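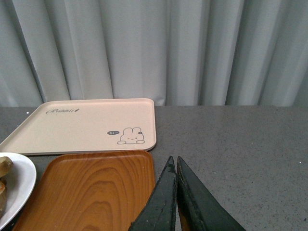 Dunstan Street kitchen shop clears its counters for a tray swap

If you walked past Stenard Housewares this June and wondered why the front counter had nearly nothing on it, I can fill you in, because I went in and asked (and came out with a tray, of course).

The shop is running a tray swap. You bring in a serving tray you're tired of, as long as it's clean and not cracked, and you pick one off the counter to take home. The first morning brought in 17 trays before lunch, and by closing time most of them had already gone to new kitchens. I got there with my old brown one and felt a bit shy about it, but somebody grabbed it before I'd even finished looking!

My favorite was the pale pink one with the rounded corners. It says "Rabbit" in thin gray script up top, and down in the corner there's a little cartoon rabbit peeking up with its paws showing and blush on its cheeks. It looks so sweet against that gray speckled counter. I have wanted something pink for my breakfast toast for ages, and the low rim is fine for a plate and a cup if you don't rush the stairs.

The idea came over from Dedurska, the café two doors down, which did the same thing with mugs last winter and ended up with 800 of them in the back room. Stenard is keeping it smaller. Only 20 trays go out at a time, and anything extra waits in the stockroom until there's space. The staff told me wooden trays are the hardest to keep around, and the big round ones tend to sit for a while, so if you have a wide table this is your chance.

There's no charge to swap. If you don't have a tray to bring, you can take one for 13 dollars, and that money goes to the Zulham after-school cooking club for new mixing bowls and aprons — they've been sharing aprons since fall, poor kids.

Swapping goes on through the end of the month, from ten in the morning until four. Go in by the side door on Dunstan Street, as the front one is sticking again. I'll be back with a second tray as soon as I find the one my sister borrowed.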